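Gestion du sport — Supports de cours
Mylene Dizon, janvier 2022

Séance 14. Report de match et effectif minimal

Le règlement fixe un seuil de joueurs disponibles. Au-dessus, la rencontre a lieu.
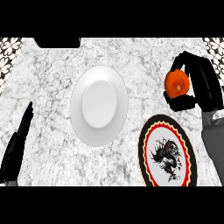
Cas Hosance–Tagle : 14 joueurs aptes, dont 2 gardiens. Report refusé — le seuil était atteint.

Cas Nudton : liste de 19 noms, jeunes compris. Vérifier la date d'enregistrement de chacun.

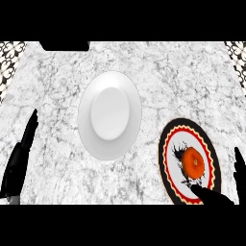
Le recours suspend l'homologation du score, pas le calendrier. À lire : dossier Sarkidmont, annexe 2.

3 partages · 0 commentaire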